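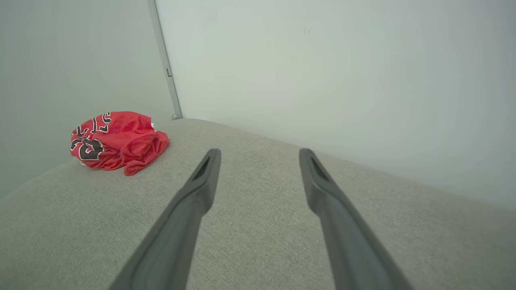

Red top on the grey seat, by the wall.

Print this page | E-mail this page

Markier House, Mileden — lounge and soft seating check
25/03/2023

I do this one with a mug of tea in my hand, so forgive the chatty comments! Items are in the order I walk the room.

1. Walkway from door to seating clear — OK. One bag strap by the door, now hung up.

2. Seat fabric: tears, stains, loose threads — OK. I ran my hand over the lot and I'm happy with it. The grey is wearing far better than the old green covers ever did.

3. Clothing left on seats — COMMENT. One red sports top with white trim edged in thin red lines. I do like a bit of colour in here, but kit belongs on the hooks (we've got 50 of them, for heaven's sake). Check the fabric for pins or badges, then fold.

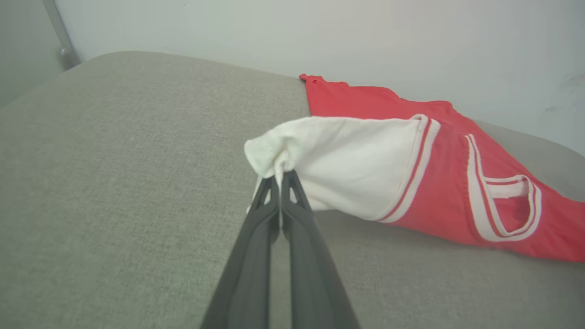
4. Heater and sockets — OK. Nothing draped over the heater, and the Serero extension lead has gone back to the store at last. Please leave it there.

5. Fire label under seat cushions — COMMENT. Found on all but one. I've asked Zacharias for a replacement, order 271, and I'll chase it in March if I hear nothing.

6. Lost property box — up to 4 weeks, then it goes to the charity shop. The box is nearly full again — do come and have a rummage!

7. Window catches — left one stiff, still opens. A drop of oil next time I'm round.

Next check: same list, plus the curtains.

Related items
Changing room checklist
Kitchen and kettle check
Lost property: how to claim
Hooks and shelves, Mileden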